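Dustar Surface Polish with Purano Cloth: Review
March
By Benvinda Prata

Dustar sells its surface polish as a 500 ml trigger bottle, bundled with one Purano microfiber cloth. The formula is water-based and contains no silicone, according to the label. I used the kit for five weeks on furniture with different finishes and compared it with the Pacheco paste I normally buy.

Application

The label says to spray the cloth, wait a few seconds, and wipe with the grain. Spraying the surface directly is permitted, but the trigger throws an uneven cone with heavy drops at the outer edge, and these leave spots if they sit. Two pulls per half table is enough. More than that extends the buffing time and adds no visible gloss.

The Purano cloth has a short pile on one side and a flat weave on the other. The short pile is for application. I finished with the flat side, folded in four and turned once it began to drag. Drying takes five minutes in a room with ordinary heating.

Glossy wood-grain tops show polishing faults more readily than satin ones. Check from a low angle, with the light on the far side of the table. Haze is easiest to find next to a reflection, where the gloss should change cleanly.

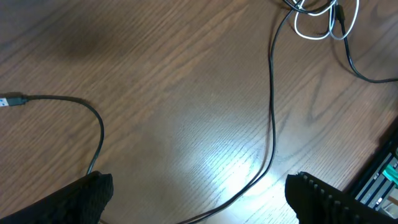
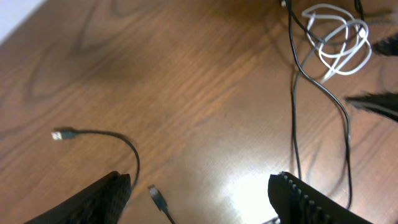
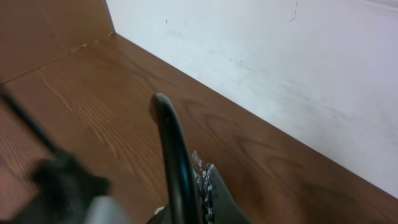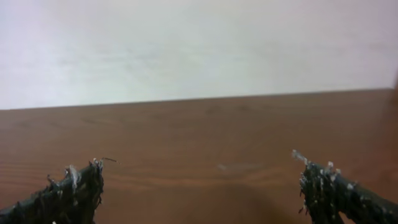
Results by finish

Gloss varnish: good. Fingerprints came off in one pass, and there was slight haze on the first use only. A second buff removed it.

Satin lacquer: acceptable. The sheen rose a little after the third application, which may be unwelcome on a matched set.

Oiled oak: poor. The polish dulled the surface and raised the grain near the end of a board. Dustar does not list oiled wood as suitable – the warning is on the back, in small type.

Dust resistance

Average. The Pacheco paste stayed clean a day or two longer on the same shelf, though it takes far more work to apply.

Packaging and refills

The trigger locks with a quarter turn and did not leak on its side. Refills come in the same bottle without the head. Amside stocks both, along with 100-sheet packs of disposable wipes using the same formula. The wipes dry out quickly once opened and I would skip them.

Rating: 3.5 out of 5

Contact | Copyright Benvinda Prata | Back to top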